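Coffee hour is growing up

I went to three book clubs last year and quit two of them, and I've finally worked out why. The one I stuck with, the Lilley Street readers, stops for coffee halfway through. The other two saved it for the end, when half of us were already hunting for our car keys.

So for the March 2016 meeting I asked if we could stretch our break a little, and everybody said yes before I'd finished the sentence! We're reading The Age of Innocence, which is a lot of book to get through without a breather, and people get braver about their opinions once they've been up and walked around.
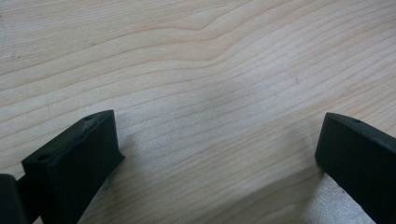
Do you have to finish the book before you come? You don't, and plenty of us won't - just expect to hear how it ends.

I'm on chapter 10 myself and already cross with Newland Archer. My mother's old copy has her notes in pencil all down the margins, and she was cross with him too (she used a stronger word). I keep stopping to read her instead of Wharton, so I'm behind.

We did try splitting into small groups back in August. It was fine, I guess, but I kept hearing laughter from the other group and wishing I was over there.
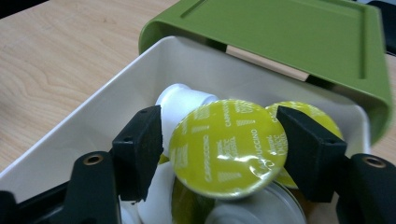 Prodromos Economou wrote in to say that small groups were the only time he got a word in, and could we please bring them back for the long novels. Fair enough! We'll split up for the first half, then pull the chairs together after the break and see who's still speaking to whom.

If you need a copy, the Makris bookshop has 2 left on the used shelf, and the library has the large print one. Bring a page you loved or one that made you mad. I'll have mine marked, and probably my mother's too.
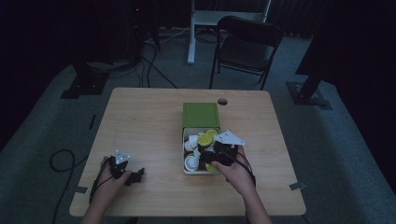 Coffee pods on the table.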